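September, bench notes, Prora room

Setting out the desk layout for the Ciswood job. Brown paper mat down first, squared to the table by eye. The laptop goes near the middle, lid closed. Mouse pad beside it, white mouse on the pad.

## Laptop and pad

Closed silver MacBook-type machine, logo up. It doesn't need to be dead straight — the Gashaw layout had it a little turned as well. The mouse stays on the pad.

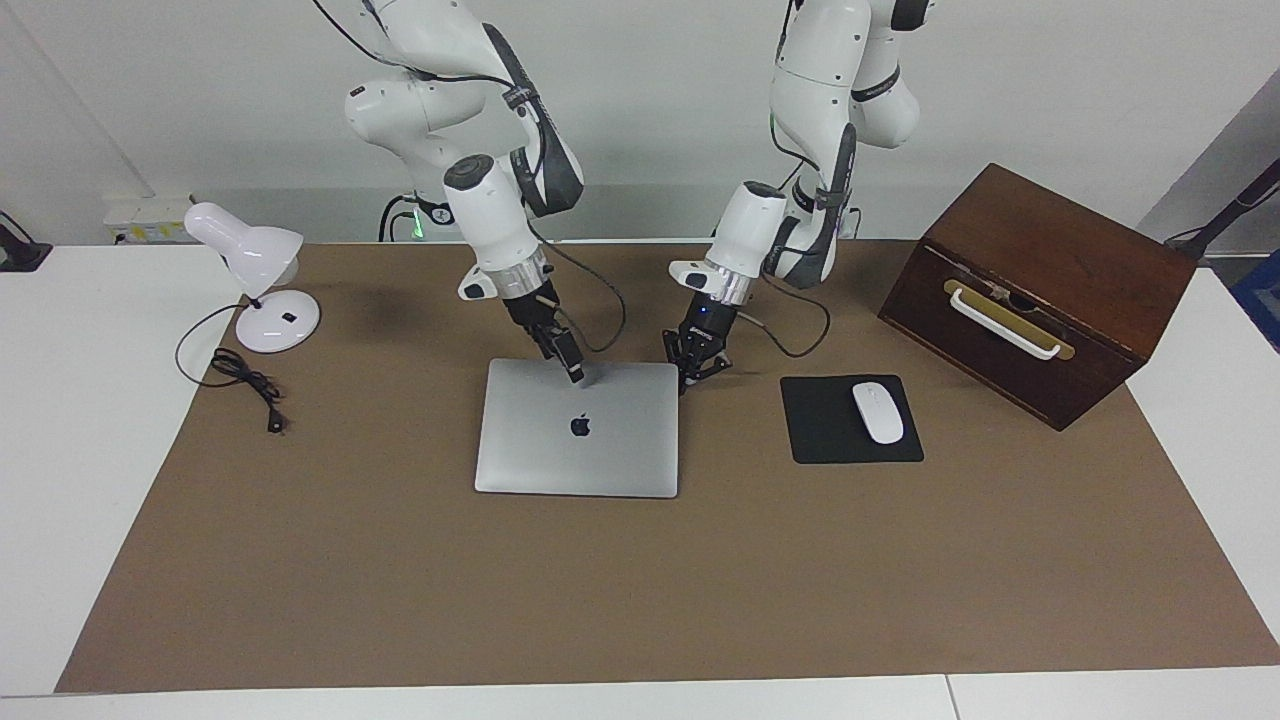

## Box and table edge

The reddish-brown wooden box with the white bar handle stays out on the side beyond the mouse pad. There are scuffs on the wood near one corner; I've put them in the parts list so they don't get logged as new. Mat is 600 on the short side, which leaves a strip of white tabletop showing at the edge. Still to do: 2 spare mats from Zivutcombe.
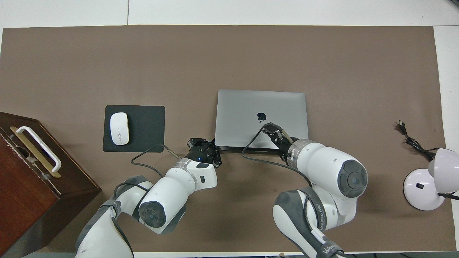

**Eugénie Lemaire**
Workshop technician

Next layout is number 33, same laptop and pad, box moved in closer. Please leave the mat where it is until then.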